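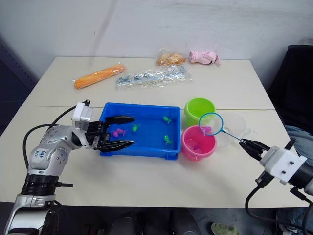 Ticket: Toys catch in the net mesh, Uler scoop and sort set
Status: Closed, workaround given
Product: Uler, tray and net version
Bought from: Haslinger
Opened: November
Category: Parts and fit

Customer's report

We have the set with the frogs and the little pink creatures. The frogs go in the net and come out again fine. The pink and purple ones don't. The feet go through the mesh and the toy hangs there when you turn the net over the cup. You have to pick it out with your fingers, and by then the child has lost interest or has pulled on the net. In the photo the net is over the pink cup with one of them in the mesh.

Blue tray, green cup, pink cup, blue net. We play on a table. Is the net the wrong one, or are the toys meant to be bigger?

Reply 1, support desk, 9:40 a.m.

Thank you for the photo. The net looks like the standard one with the blue rim. Please check two things:

1. Lay the net flat on a sheet of white paper and measure one opening in the mesh, side to side. It should be 3 mm.
2. Look for a torn or stretched place, mainly where the mesh meets the rim.

Please also say whether you play with water in the tray or without.

Customer, 11:15 a.m.

Openings are closer to 5 mm in the middle and smaller near the rim. No tears. We started without water and then tried it with. With water it is a bit better but they still catch. I tried 13 scoops with the pink ones, dry, and 8 of them stuck.

Reply 2, support desk, 2:05 p.m.

5 mm is too wide. The mesh stretches in the middle if the net is pressed down hard on the bottom of the tray to get under a toy. It can also come that way from the box, and we have seen this before with nets from the Breduditz stock.

Please try this while we look into a replacement:

1. Soak the net in warm water for ten minutes.
2. Pull the mesh gently from the bottom so it hangs as an even bag.
3. Let it dry over a cup, with the rim on the edge of the cup.
4. Scoop from the side of the tray with the rim tilted, and lift.
5. To empty it, turn the net all the way over and tap the rim on the edge of the cup. Don't shake it by the handle, which is thin and bends where it joins the rim.

Do not cut the feet off the toys. One customer did this and the cut ends were sharp.

Customer, next morning

Soaked and dried it overnight. Middle is still 4 mm or a bit over. Tapping the rim helps more than anything else. Two stuck out of 13 this time. The frogs were never a problem, so we do the green cup first and leave the pink ones for last.

Can I get a finer net anyway? We use the set a lot.

Reply 3, support desk

A replacement net from the Nuvisum batch is on its way at no charge. It has the finer mesh and fits the same toys. No need to send the old one back.

Internal note

Replacement net sent. Mesh over size on arrival or stretched in use, can't tell from the photo. 600 nets left in the Breduditz stock. Measure a handful before the next shipment to Haslinger. Add the rim tapping tip to the instruction sheet, under Emptying the net.

Customer, last message

New net came. Nothing has stuck so far. You can close this.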